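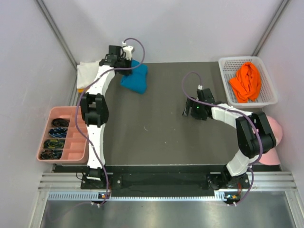
How many demonstrations before I change the object positions?

Asked on Wednesday, February 7, 2018

I am collecting examples for imitation learning with two small arms, teleoperated. The task is to take a cloth and put it in the basket. In my group (Senent lab) we made 141 episodes until now, always with the basket in the back right corner and the tray along the left side. The policy learns well in the training loss, but when I move the basket a little, the arm goes to the old place and opens there.

My question is: should I finish the set with the fixed layout first, and only after this begin to vary it? Or is it better to mix from the beginning? One operator can record for two hours before he gets tired and the motions become bad – so I do not want to throw episodes away.

2 answers

Mix from now. Your episodes are not lost, keep them, but the model has no reason to look at the basket if the basket never moves. It only remembers the joint angles. We had the same problem at Brirkmont with cups.

What I would do: make a list of 16 layouts on paper before you record, and go through the list in random order. If you let the operator choose the layout, he chooses always the easy ones without noticing it. Write the layout number in the episode name. Later you can keep two layouts out completely and use them only for testing.

Also change which cloth is the target, and how it is folded. A thick bundle and a single flat layer need different grasps, and you want both in the data. Things that are not part of the task, for example the cap or the cords in the tray, can also change place sometimes, otherwise the model can use them as landmarks.

One more thing – check that your start pose is not identical every time. A few centimeters of difference is enough.

Comment from the asker: Thank you, I did not think about the cap. It has been in the same place since October.

Just record more. We used the Dalen scripts and it was fine after a few hundred.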